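4. Overnight recording with the Sitotine heart monitor

The monitor records your heart rhythm while you sleep. Please charge it fully before the first night.

1. Wash the skin on the left side of the chest and let it dry. Do not use cream or oil.
2. Press the sensor patch on the skin for 60 seconds.
3. Push the button one time. The green light blinks and the display shows the code 236.
4. Lie down and stay still until the light stops blinking.

Note: If the display shows 133, the patch has poor contact. Take a new patch and begin again from step 1. 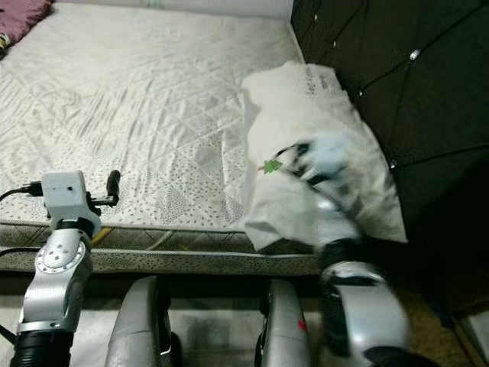
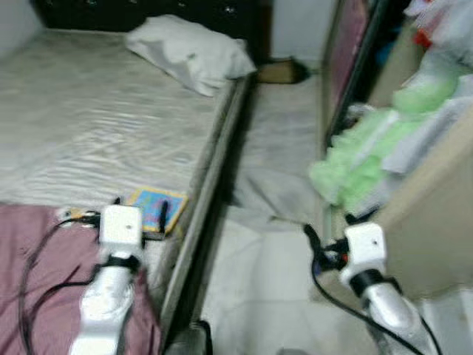 Home use / Bedroom

5. Put the Trilluria base station near the bed - not on the floor and not under a pillow.
6. In the morning, push the button again and wait for the long tone. Only then remove the patch.
7. Place the monitor on the base station. The sending of the data starts by itself.

Caution: The monitor does not give an alarm. If you have chest pain or you feel faint, call the emergency number at once.

Spare patches: order number 3598, from Bainbridge.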